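Search this site

Bench log, September, Saturday, start 9.40

Trial of the Wulter gripper kit continues. Tornano want a yes or no on buying by the end of the loan, so today was the microwave door on the toy kitchen, the task Vinzenz Egger put at the top of his list. Carrot in the compartment, door shut to begin.

Fingers as supplied, no tape on the tips. Force setting left at 4. Changed the approach so the gripper comes down on the handle side. Clock on the toy says 12:30 all day, so don't copy times from it into the log as I did last week.

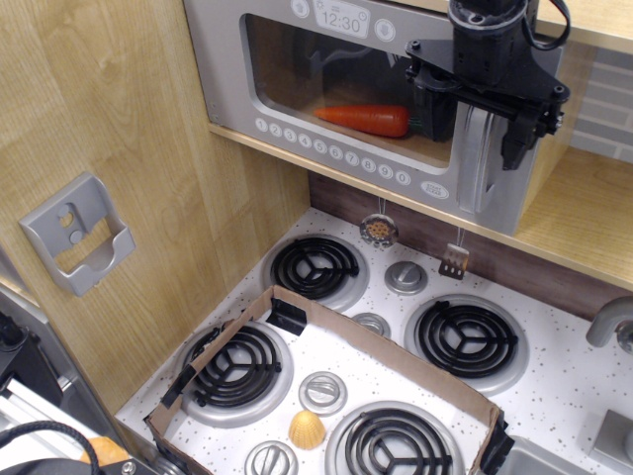 Does the kit need its own controller?
It runs from the arm's controller through the adapter in the box, and only the force settings need the Wulter software on a laptop.

First 2 tries slipped off the handle. Lowered the start point by 8 mm and got a pull, but the wrist turned too early and I stopped it by hand. Put the turn later in the path. After that the door came round on each of the next 5 runs, nearly the full swing on the last.

Cardboard tray stays on the hob with its clips on. Esmaeil Tehrani wants the yellow toy left in it so he can go straight on to pick and place without a new layout. Please don't move either.

Software notes: it forgets the force setting after a restart. Written to Gostmont (they handle support for Wulter) and asked if there is a fix. The manual has the finger screws down as one size and the parts bag has another. Used ours.

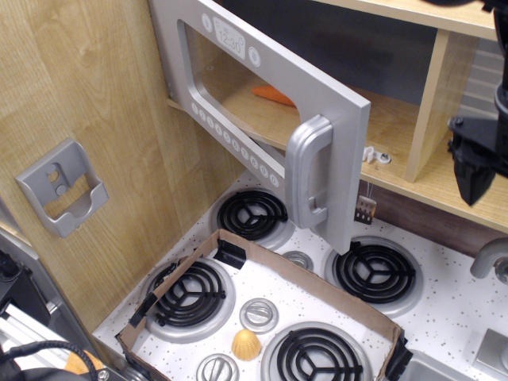
Door open, carrot still inside, gripper over to the right.

Carrot pick not tried. I'd want the softer tips from Đorđević first, they are quoted separately and the price isn't in yet. Esmaeil to chase.

To do: closing the door from open, same force. Check the wrist cable for rubbing. Save the path under a new name, the old one is still Vinzenz's.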